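Workshop > Notebooks > Paper and Board > February

Print this page | E-mail this page

Entry for February, paper and board bench. Begun 9.40 a.m.

The purpose of this entry is to record the second round of adhesive trials for the repair of split corners on printed game and puzzle boxes. The first round, entered under January, compared wheat starch paste with the Zomard cellulose adhesive on plain greyboard only. It was agreed at the time that plain board told us little, as the boxes received for repair nearly all carry a glossy printed wrap.

Test pieces were cut from discarded lids, 11 in all, and each was split by hand along one corner. Six were repaired with paste and a strip of medium-weight Japanese tissue. The remainder were repaired with the Zomard adhesive at the strength given in the January entry, using the same tissue. All were left under light weights overnight with blotter and silicone release paper on both faces.

The paste repairs lay flatter. On two of them, however, the printed wrap had lifted slightly beside the tissue, and a faint tide line could be seen under raking light. The colleague who prepared the paste considers that it was too wet, and the writer agrees. A drier mix is to be tried before paste is ruled out for coated wraps. 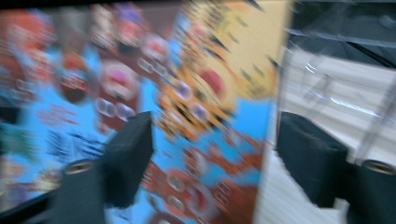
The Zomard repairs showed no tide lines. Their weakness was in handling: when the corner was flexed, the tissue began to peel at the upper end on one piece, and a second felt soft to the touch after a full day. Longer drying may be all that is required. The tin in use is batch 968, which was opened in the autumn, and a fresh tin should be used next time so that age can be set aside as a cause.

Toning of the tissue was done with Trikik acrylics, thinned well. The blue dried darker than the swatch. Colleagues are asked to test on scrap tissue and to wait for it to dry fully before matching – the wet colour is not a safe guide.

Eusebio Sánchez has asked whether the corners might be lined from the inside with Usuga board in place of tissue. This would be stronger, but it would add thickness and the lid might no longer seat properly on the base. One lid has been put aside for him to try.

Stock: release paper is low. The Etport order is to include one roll, and blotter if the price is unchanged. The humidity logger in drawer 414 needs a new battery.

Weights removed 4.15 p.m. Test pieces are in the grey tray, labelled on the reverse in pencil. Please do not flex them further until the one-week check has been entered.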